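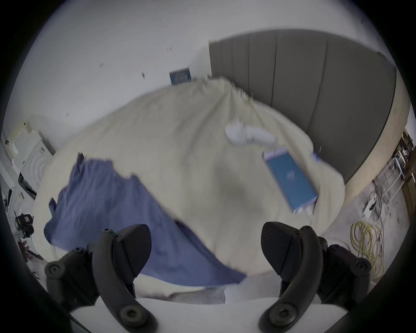

MEDIA RELEASE – for immediate use

Marham Bedding Library opens its doors in May, and the first thing it wants from the people of Wavton is the stuff on top of their beds. Doonas, sheets, throws, bed frames if you have them. The library lends bedding and bedroom furniture to households setting up from nothing, at no cost, for up to 16 weeks at a time. A loan is meant to feel like a bed somebody sleeps in and not a hospital cot, so a typical set is a cream doona with a blue cloth over one side, a bit rumpled, colours that go with whatever is already in the house. No matching needed. No ironing either.

Started by Lutwood Housing Support after a long winter of phone calls. Families getting keys to a rental and sleeping on the floor the first night. Students, people leaving a relationship with two bags. Last year Lutwood took 200 requests for bedding it didn't have.

"We could find people a roof, then they'd ring back and ask was there a blanket," said Llinos Voyle, who runs the library. "And there was never a blanket. Or there were nine, all single size."

The library has 68 full sets ready to go on opening day. A set is a doona and cover, two sheets, two pillows and pillow cases, one throw. Queen and double mostly. Singles are short at the moment and king is very short, so if you have a king doona in the cupboard please think of us.

Bed frames and headboards are lent seperately and have to be booked a few days ahead. Padded headboards are popular, people like to sit up and read. Frames go out flat or part built depending on the stairs.
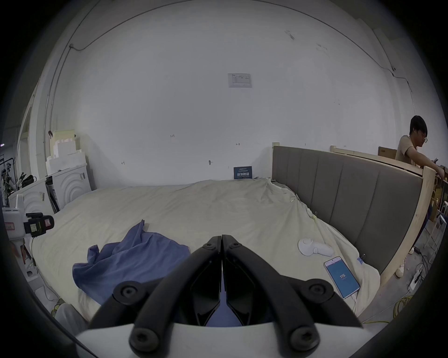
Every item gets looked over before it goes on the list. Washed at 60 if the label allows it, aired, then laid out flat on a bed so that the whole surface can be seen in daylight. Pulled threads trimmed. Pilling taken off with a lint remover, which does more for an old throw than most people expect. Small tears are mended, larger ones mean the fabric goes to the offcuts bag for the sewing group.

Inmaculada Peñalver looks after the textile side and has asked us to pass on the following to anyone donating:

Wash it first if you can. If you can't, say so on the bag and we will.

Tell us the size. A doona folded up looks like every other doona and the tag has usually been cut off.

Cotton, linen, wool and most blends are fine. Feather is fine if it isn't leaking.

No electric blankets, no foam toppers, no mattresses. We don't have the space or the right testing for them.

Slats and bolts belong with the frame. Tape the bolts in a bag to the side rail, please please please.

"People apologise for giving us something creased," Ms Peñalver said. "It's a doona. It's going to be creased again by morning. What I care about is whether it's clean and whether it's warm."

Set up costs came to $2,510, covered by a grant from the Takács Family Fund and the takings from two sausage sizzles. It paid for shelving, storage tubs, a second hand washing machine and a trolley. Running costs will be met by Lutwood until the end of the year – after that we'll be looking for support and would be glad to hear from local businesses now.

Borrowing is open to anyone living in Wavton or the surrounding townships. No referral, no proof of income. Bring something with your name on it, tell us what size bed, and if the set you want is on the shelf you can take it home that afternoon. Loans can be renewed once. Anyone who needs to keep a set longer should just talk to us.

Returned bedding doesnt need to be washed, we do that here. Wear and tear is expected. Pets are expected too, within reason.

Opening morning starts at 10 am with tea, scones and a short mending demonstration at 11. Donations taken at the side door from 9, please don't leave bags out overnight as the dew gets into everything.

Media are welcome to come through before opening, from 8.30 am. Llinos Voyle and Inmaculada Peñalver are both available for interview, mornings best.

Contact: Llinos Voyle, Marham Bedding Library, care of Lutwood Housing Support, Wavton

ENDS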